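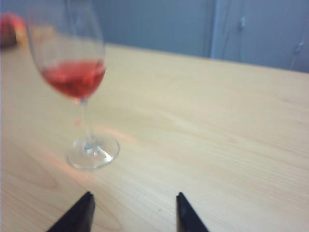 4.2 Serving Size and Self-Reported Intake

Household surveys of alcohol use depend on the respondent's idea of a "glass." The Trillmont questionnaire, on which the present study draws, asks adults to report the number of glasses of wine taken with and apart from meals during the past week. It does not define the glass. Earlier work by Krawczyk treated each reported glass as one standard serving. Onu objected that this practice hides differences between households, and that the error is likely to be largest where wine is poured at home and the bottle is shared.

To examine the matter, we visited 40 households in the towns of Huvlow and Usuga. In each household, one adult was asked to pour water into the glass normally used for wine and to stop at the usual level. The volume was then measured with a graduated cylinder. The procedure was carried out 3 times per respondent, with a break between pours, and the mean was used in the analysis. Respondents were not told the purpose of the task until it was complete.

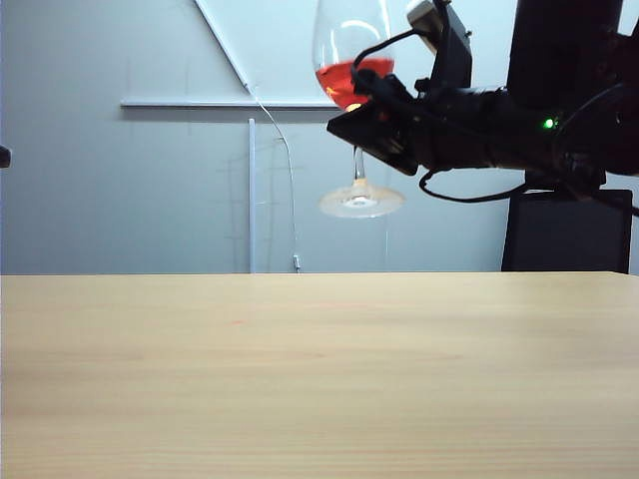
The shape of the glass affects how a pour is judged. Respondents tended to describe their servings by height, using phrases such as "halfway" or "a third of the way up," and seldom by volume. Height is a poor guide when the sides of the vessel are curved. In a large tulip-shaped bowl such as the one in Figure 3, a drink that reaches roughly the lower third may look shallow because so much clear glass remains above it. The same volume in a narrow, straight-sided tumbler would stand higher and would probably be reported as a fuller serving. Interviewers were therefore told to record the type of vessel before asking about the amount.

Figure 3. Stemmed glass with a tulip-shaped bowl, filled to roughly the lower third.

Of the 40 respondents, 19 poured more than they had stated when asked to estimate their usual serving in advance. A further 5 declined to give an estimate and were left out of the comparison. The remaining respondents poured the stated amount or less. Differences between the two towns were small and are not discussed further. 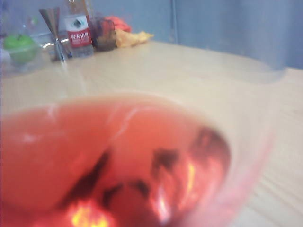
A second source of error concerns mixed drinks. The Trillmont form has a single line for wine and gives no direction on wine that has been diluted or combined with juice. Several respondents in Usuga counted such drinks as full glasses of wine, while others left them out entirely. The Festard diary, completed by the same households in October, asks for the ingredients of each drink and avoids this problem, although it takes longer to fill out and was more often returned incomplete.

We do not propose a single correction factor. Where both instruments are available, diary entries should be used to adjust the survey totals household by household. Where only the questionnaire is available, totals should be reported as glasses and should not be converted to grams of alcohol.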